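Re: [prenico-list] Spring all-nighter at Derkthorpe

Ilaria Martinelli wrote:
> Good news all, the Derkthorpe barn is ours for an April all-nighter.
> Gulari have said yes to the closing set and Li will open. Tickets
> at 10 pounds, 158 on the door list before we have printed a single
> flyer. Two rooms, bar until 2am, coach back to town at 5. Who's in?

I'd like to be in, but I have been on this list long enough to ask a few dull questions first.

A door list is people who typed their name into a form. We had 100 names for the boat night and 52 of them paid. If the budget is built on 158 then I'd want to see what happens when half of them stay at home and watch telly. Is Gulari's fee fixed, or a share of the door? You don't say.

"Two rooms" also worries me. The last time I was in that barn it was one room with a curtain across it, and the bass came through the curtain rather well. Has Prenico been out to measure up, or are we going on what the owner told us over the phone? 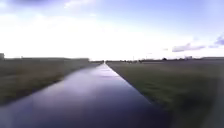
Canal on the Derkthorpe side

Then the coach. One coach at 5 is fine for whoever lasts until 5. The rest will want to leave at 2 when the bar shuts, and there isn't a taxi firm out there that picks up the phone after midnight. I've tried. Could we have a second run, even if it costs an extra quid a ticket?

And who is playing between Li and Gulari? That's five hours by my reckoning. I've heard "we'll find someone" before and it meant a laptop and somebody's cousin.

If you can send round the costs and a set order I'll happily put my tenner down. Until then please leave me off the list, as I'd hate to be number 159.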